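Zabala Coin and Medal Club
Minutes of the September Meeting

The meeting opened at 7:05 p.m. with Gearóid Lynch in the chair. Gearóid welcomed everyone back after the summer break and said how good it was to see so many familiar faces, and two new ones, who were made to stand up and say hello and took it very well.

Minutes of the last meeting
Read and approved, with one correction. The bronze medal shown in June was from the Erkier series and had been written down as Sumik. Apologies to the owner, who was very nice about it.

Club medal
Most of the evening went on this, as we all rather expected! Gearóid had quotes from two mints. Vovimness would strike 34 pieces in fine silver with a plain edge, and would hold the price until the end of next month. Sumik came in a little lower, but only if we took a polished finish, and there was strong feeling in the room that the old mill wheel would look far better with an antique one. A long and good-natured talk followed about the reverse, and whether the club's name should run all the way around the rim or sit in a straight line under the wheel. 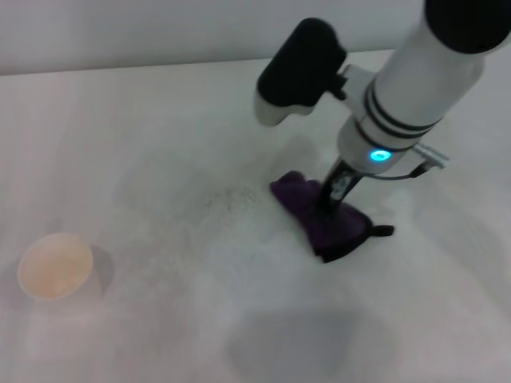
It was put to a vote. The name will go around the rim, 9 in favor and 5 against. Vovimness was chosen as the mint, with no one opposed. Gearóid will ask them for a sketch of both sides and bring it to the next meeting, and he will also find out whether the capsules are included in the price or charged on top.

Cases
The question of wooden boxes or card ones was raised again and put off again until we know the final diameter.

Auction night
We have 8 lots promised so far, among them a very handsome Erkier set still with its certificate. Members are kindly asked to get their lot slips in early, and to write them so that they can be read.

Any other business
A reminder, please, that cleaning silver with toothpaste is not a good idea, however well it worked on your grandmother's teapot. Thanks were given for the lemon cake.

The meeting closed at 8:50 p.m.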